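The Pasta Shelf

by Everett Nakamura

My aunt left me her apartment on Skirncombe Street, a drawer full of rubber bands, and more pasta than one person could eat in a winter. I found most of it in the hall closet in April, behind the ironing board, and I did what anyone would do, which was carry it all out to the front room and sit down next to it.

She never met a noodle she didn't stock up on. There was a grocery on the corner, Daltero, run by a man who gave her whatever was on sale before he put the sign out, and she'd come home with her coat pockets bulging. (I'm serious, coat pockets! Spaghetti sticking out like knitting needles.)

I had a little white table with two tiers, and the top of it seemed like the right place to start. Long stuff standing up, I decided, backs to the wall, labels out. Yellow ones together, then the clear one, then the red one with the Chinese characters on it that I couldn't read and she couldn't either, though she swore it was the best of the bunch.
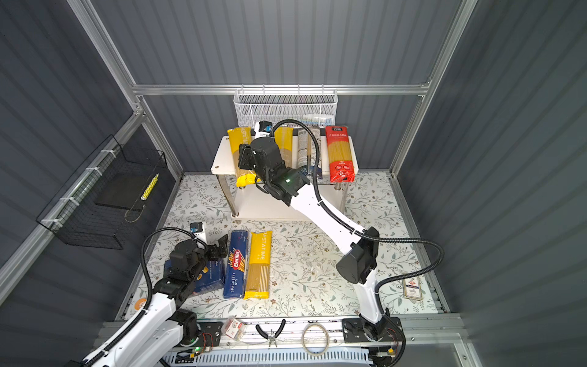

Reading time: 3 minutes

So that was the top shelf, and I was pretty proud of it for as long as it took to make coffee. Then I came back and started fussing. Spaghetti doesn't want to stand. You lean it one way and it sags at the middle, and you lean it the other way and it slides, and by then you've got one hand on the yellow pack and one hand on the one beside it and your coffee is getting cold across the room.

I talked to it. I'll admit that. "Stay," I said, the way my aunt used to talk to the bus.

Her notebook was in the closet too, the green one from the Skoryk bank with the pen loop. I'd figured it was recipes. It was meals. Every dinner she'd ever cooked in that apartment had a number and a line, and the last one was 1066, "butter, pepper, rain." Number 20 was "too salty, E. ate it anyway." That was me! I was nine, and I remember that dinner, or I remember the window being steamed up and her laughing with the colander in her hand.

Number 103 just said "good company." She didn't write who. I turned the page over to see if she'd put a name on the back, and then I turned over a few more, and pretty soon it was past noon and I was reading about clam sauce in my socks with pasta all over the place.

I got up and went back to work. The thing about a two-tier table is you think the bottom is going to be the easy part, all that space down there and no wall to worry about. I stood a yellow spaghetti up against the front leg on the right and it held, first try, and I felt like a genius. The boxes were another story. One had the fat orange tubes on it and the other was blue with a bit of red-and-white logo on the side I could see, and I couldn't decide if they belonged under the spaghetti or someplace else completely, so they stayed down in front while I thought it over.

She would have known. She had a system, I'm sure of it, long with long and short with short, or maybe by what she was planning to cook first. I looked for it in the notebook. All I found was a shopping list for Daltero stuck in at number 640-something, with "NO MORE PASTA" on it, underlined, and under that, in the same pen, "spaghetti."
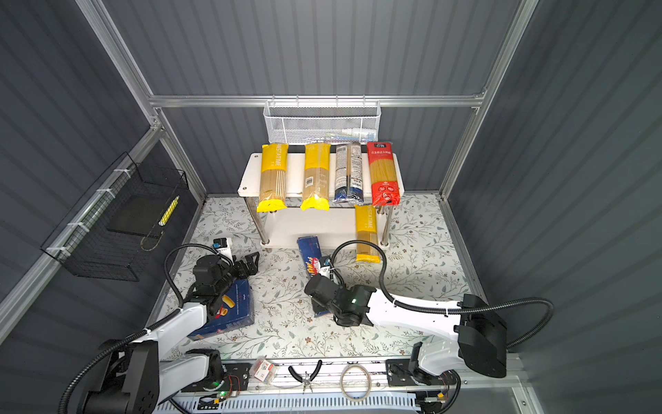 Put the tubes where you can reach them, Lorna told me over the phone, because you'll want them on a night when you're tired, and nobody who's tired wants to wait on spaghetti. She'd lived across the hall from my aunt on Skirncombe Street before she moved out to Kadside, and she'd eaten at that table more often than I had.

"Was it you?" I asked. "Number 103?"

"Was what me?"

I read it to her. There was a long quiet on the line, and I could hear a radio going on her end, somebody selling tires.

"What did we eat?" she said.

"She didn't write it down."

"Well, it had to be the red one," said Lorna. "She only opened the red one if you'd had a bad day. You still have any?"

I said I had one, on the end of the row.

"Don't you cook it without me," she said, and went to look up the trains.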